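I've put off writing up the Geum hand kit for ages (my notes go back to September, sorry to everybody who emailed) but I've now had enough bench time with it to say something useful. It's up on the shop page, we have a few sets in, and if you're in Brenwood you're welcome to drop by and have a go before you spend the money.

# Geum two-arm hand kit

Sold by Graline, set up and tested by me. I'm Ivone Damasceno, I look after the hands and arms side of the shop, and I should say up front that I like this kit a lot. I've tried to be fair about the bits that drove me up the wall.

## What you get

- Left and right hands, fully assembled
- A pair of silver wrist rings, one per side
- Two wrist cables, plus a spare
- Controller box and power supply
- A little bag of screws, fingertip caps and hex keys
- The printed quick start, and a longer manual you download

You don't get the arms. People ask me this nearly every week! The Geum hands bolt on to most of the mid-size arms we carry, and if you already own a pair, send me the model and I'll tell you which adapter plate you need. If you're starting from nothing, we can bundle arms and hands together and do the fitting here, which saves you a fiddly afternoon.

## Fitting them

The wrist ring goes on the arm first, and the hand drops into it and locks with a quarter turn. It's a lovely bit of machining and it has stayed snug on both of mine. Do the cable before you lock the hand, though. I did it the other way round on my first go and had to take the lot apart again, muttering.

Leave yourself a decent loop of cable at the wrist. I started with mine tied in tight because it looked neater, and the hand complained every time it rolled palm-in. A loose loop down the outside of the forearm looks a bit scruffy and works much better. Keep it on the outside for both arms, too, or they'll find each other over the middle of the table sooner or later.

Allow two hours for the pair if you've never done it. I can do it quicker now, but I've had a lot of practice.

## What I've been doing with it

My main test is a very dull one: put the bread on the plate. I chose it after a chat with Hashini Talukder, who runs the kitchen training rooms at Govville and has been using an older pair of Geum hands for tray-setting demos. She told me her visitors don't care how fast an arm can swing. They want to see it handle something you'd have at lunch and not squash it. Fair enough, I thought, and off I went to find a bread roll.

Rolls are trickier than they look. They're domed, so there's no nice flat side to pinch, and they skate away if a finger touches down early. With a two-finger gripper I always ended up squeezing hard to make up for it. With the Geum hand I bring the thumb in low along the table in front of the roll, keep the palm behind it, and let the fingers close from the side. The plate hand stays open next to the rim, ready to steady it if I need to. 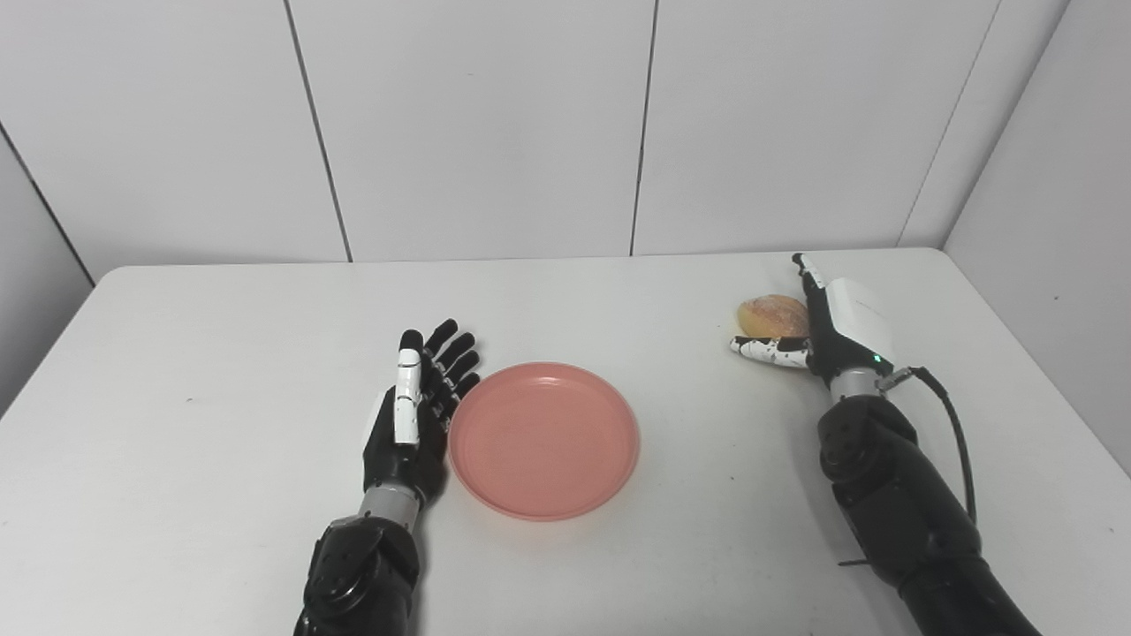 ## Grip and feel

You set grip force per finger, and there's a whole-hand setting that scales the lot. I'd leave the whole-hand one alone for your first few sessions and learn what each finger is up to. For bread I run the thumb a touch firmer than the others, and I soften everything right down for paper cups.

The fingertips are slightly grippy when they're new and they do wear. I've changed the caps on both thumbs so far, as they do most of the work, and the rest are still going strong. It takes a minute with the small hex key. Buy a spare pack when you order, you'll be glad of it later when shipping costs more than the caps do.

Thin, flat things are where I get cross. A plastic plate lying flat on a table is a real pain to pick up with one hand, and I still miss it more often than I'd like. With two hands it's fine: tip the rim with one and slide the other under. If your job is all plates and lids, talk to me before you order, because we have a gripper that'll suit you better for a good deal less.

## The control side

There are a few ways to drive it:

- **The desktop app.** Sliders for each finger, a record button, playback. Great for your first day and a bit slow after that.
- **Gloves.** Sold separately, and my favourite way to work. You move, the hands move, and you'll have a silly grin on your face for at least ten minutes.
- **Code.** There's a Python library and the examples run as printed, which I can't say of everything on our shelves.

Recording a move is easy enough. Editing one is where the app lets itself down. You can trim the start and the end, but you can't fix a bump in the middle without doing the whole take over, and I've lost a few good ones that way. I've asked for a proper timeline editor and been told it's on the list (it has been on the list for a while).

Oh, and name your takes as you go! I've got a folder full of "bread test new" and "bread test new new" and I couldn't tell you which is which.

## Setting up your table

Plain and pale is my advice. I work on a white top with light walls close in at the back and sides, and it's made a big difference to how easily I can see what the fingers are doing. Coloured dishes help as well. I gave up on white plates early on and haven't missed them.

Mount both arms on the side nearest you so they reach away across the table. Mark the plate's starting spot with a dab of pencil while you're learning, and wipe down between food tests, because crumbs get into the finger joints. A soft dry brush shifts them. Please don't use compressed air, it pushes them further in, and then the hand has to come back to me.

## Noise, heat and other small stuff

The hands themselves are quiet, just a soft whirr as the fingers close. You'll hear your arms well before you hear these. The back of the hand gets warm after a long session, never hot in my use, and I give mine a rest at lunch when I have mine.

Each hand weighs about 800 grams with its ring fitted, so check what your arm can carry at full reach before you fall in love. I've had to talk a couple of people out of it for that reason, and it's no fun for anyone.

## Ordering

The part number for the full kit is GM-403, and you'll want to quote it, as the single-hand kits have very similar names. We pack orders until 5 in the afternoon. Pick-up from the Brenwood counter is free, and we'll happily do a quick power-on check with you before you load the car.

Returns are fine on unused kits. If you've fitted it and it isn't right for you, get in touch anyway and we'll work something out, usually a swap or a part credit. Spare caps, cables and rings are all kept in stock here.

If you want to see the bread test done live, email the shop and ask for Ivone. Bring your own roll if you like, the seedy ones are giving me trouble and I'd love the practice.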